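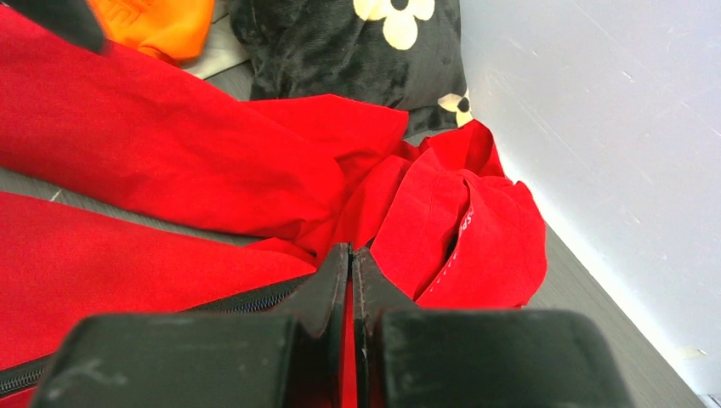 **People / Program Staff**

Hi, I'm Tania Munasinghe, and I coordinate the Coastal Hazards certificate at Skollham. If you've emailed the program in the last few years with a question about prerequisites, transfer credit or where on earth the building entrance is, you've probably heard from me (sorry about the exclamation marks!).

I came to this job sideways. My degree is in physical geography, and I spent four years at Wieser drawing floodplain maps for small towns along the Retmont estuary, which I loved, mostly because town clerks would call me up to argue about a culvert. They usually had a point. Then I started teaching an evening section on storm surge here, and one thing led to another, and now I have the office with the leaky radiator.

The certificate takes four courses. Two are required, Surge and Sea Level and then Reading the Tide Record, and the other two you choose with your adviser. Most people take them one at a time while working, so we keep classes after five and put the readings up well ahead. You don't need calculus to start. You do need to be okay with spreadsheets, and if you aren't yet, come see me in October, when I run a catch-up evening with far too many snacks.

Annelies Wuyts teaches the tide record course and looks after our gauge data, and Rizal Sopacua handles the policy side, meaning zoning, buyouts, insurance maps and all the meetings that go with them. I fill in wherever there's a gap, and I read every application myself.

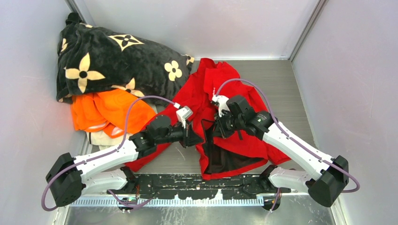
Veronika Hollenstein wrote to us after finishing that she'd expected a lot of doom and instead got a semester of learning how to read her own county's gauge, and that she now bores her whole family with it at dinner. I have that email pinned over my desk!

Outside of work I row badly on the Uter, keep a rain log that goes back to my student days, and will talk to you about either for as long as you let me. Applications are open all year. Send a short letter and your transcript to the program office, and if you're not sure the certificate fits, just write and ask me.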